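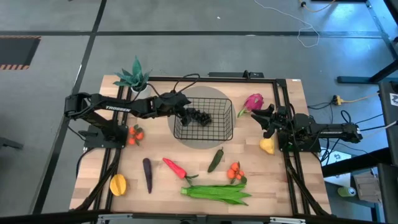

3.2 Cell upkeep and re-zeroing

The cell at Prirncombe has two arms facing each other across a wooden tabletop inside a black aluminum extrusion frame. A round gray mat fixes the nominal position of the wire basket. Both arms are re-zeroed every 31 operating hours, and the gripper fingers are checked for parallelism at the same stop. Over 3527 logged cycles, joint offset drift was larger on the right arm and was concentrated at the wrist. Frame bolts are retightened before zeroing – never after – as a shift in the rail moves the base with it.

Long items load the fingers off center and are the most sensitive check of a fresh calibration. Each re-zero is therefore followed by 11 grasps on the green bundle, taken near one end with the other gripper open and clear (Figure 2). A slip on any grasp sends the arm back to the finger check.
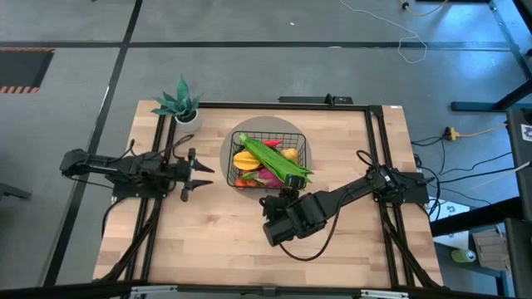 Figure 2. End grasp on the green bundle, right arm, over the basket.

Alarcón objected to the fixed interval, noting that the Fotby cell ran 36 hours between stops with no added slips and that cable drag on the wrist would explain the drift better than hours of use. We have kept the shorter interval and now record cable slack at each stop.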